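Re-dressing the cable loop on the bin picking cell

Notes for whoever has the Arinbridge cell next. Written up 12/20/18 after doing it twice in one week, so still fresh. Covers the cable bundle along the arm, the bin clamps and the check run. Does not cover the gripper.

Before you start
Power off the tool, air off, lock on. Arm parked low so the wrist is at chest height – you'll be in there a while. Side cutters, narrow black ties, a paint pen, a clean rag. Get the good ties out of the Hoklow drawer, the cheap ones go brittle by January.

Old ties off
Cut from the wrist end back. Cut away from the cable, never toward it. Count nothing, just get them all in the trash and not in the bin. Wipe down the jackets and run a thumb along every one. Flat spot or a shiny patch = rubbing. Mark it with the pen. If you can see shield, stop, that cable gets replaced and you start over tomorow.

Set the slack
This is the bit everyone rushes. With the power back on and in slow jog, send the wrist to one end of its turn and look at the loop. Then the other end. At the tightest point you want 40 mm of free cable you can pull out with two fingers. Less and it tugs on the connectors. A lot more and the loop drops in front of the fingers and snags on parts.

Power off again. Then tie:
- first tie at the link behind the wrist, snug
- next ones around the loop itself, loose enough that the cables slide
- last one by the fittings, snug but no bend right at the plug
Trim the tails flush. A sharp tail will cut the next jacket and your hand.

Clamps and bin
Bin goes back to the tape marks. Clamps at the far corners, handles outside where the arm doesn't travel. Push the bin hard with your hip. If it moves, redo them. A bin that has crept 3 mm is enough to spoil the low picks along the wall.

Check run
Program 313, the slow one. 100 cycles with mixed items in the bin, pendant in reach the whole time. Watch the loop on the deep picks and the ones tight to the side wall, that's where it catches.
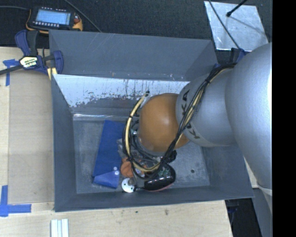 What if the loop keeps touching the parts on deep picks?
Take out slack a little at a time, at the tie behind the wrist, and jog to both ends of the turn again after each change. If you get down to the 40 and it still touches, leave the cables alone and change the approach angle in the program.

After the run
Go over the ties again. Any that slid, replace, don't just pull tighter. Write the date and your initials on the Tolelberg sheet by the cell door. Spare cables are on order thru Lâm, nearly 3 weeks out, so go easy on teh ones we have.

Arinbridge Automation Workshop – Contact – © 2018 Arinbridge – Back to top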